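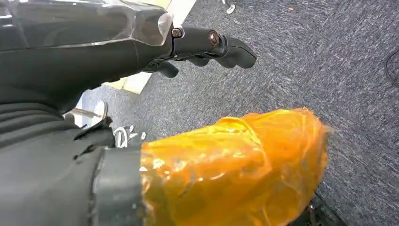
Kuusk wrist camera kit, three weeks in

The box promises "training-ready demonstrations in an afternoon." I bought two of these kits in June for our small lab in Clatbridge, where we teach a two-handed robot to pick up and sort small parts, and I'd like that afternoon back.

First, what works. The camera is light, it clips on in 45 seconds, and it shows finger contact far better than the overhead camera we had been relying on. If your model keeps closing its hand too early, footage from this close will tell you why. Setup on our machine took one cable and one restart.

Now the rest. Kuusk says 30 good examples are enough for a simple grasp. We recorded 30, trained overnight, and got a policy that reached confidently for the wrong spot. Another batch with the parts moved around helped some. I don't blame the hardware for that, but I do blame the page that sells it. Whoever wrote that number had one object, one table and very steady light.

Glare is my main complaint. Clear plastic and shiny tape both throw white highlights into the lens, and auto exposure chases them. You can lock exposure, but the setting is three menus deep and resets when the power goes off. Half of one morning's takes went in the trash before I caught it.

The labeling software, Trilska, comes bundled. It marks the start and end of each grasp for you and is wrong often enough that I check every clip by hand. It also refuses to delete a bad take until the whole session is uploaded. Support at the Kurkthorpe office answered the same day and told me this was intended.

Would I buy it again? The camera, yes, if they sold it without the software. At the bundle price I'd wait for an update that remembers its exposure setting.

3 out of 5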